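Zweiarmige Übergabe von Netzsteckern: Durchführung eines Versuchs

Die Anleitung beschreibt das am Institut Jayasinghe verwendete Verfahren.

1. Arme in die Grundstellung fahren und das Programm Lirnano starten.
2. Stecker und Steckdosenleiste in der Zelle auslegen.
3. Übergabe einleiten.

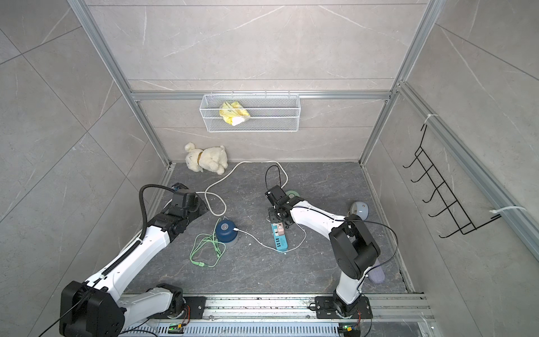
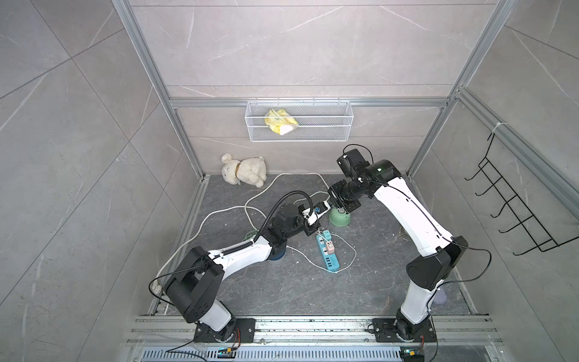 4. Jeden Durchgang nach 120 Sekunden beenden — auch ohne Ergebnis.
5. Fehlgriffe gesondert protokollieren.

Ausgewertet wurden bislang 389 Durchgänge, davon 111 mit veränderter Kabellage. Rückfragen beantwortet Shanthi Herath.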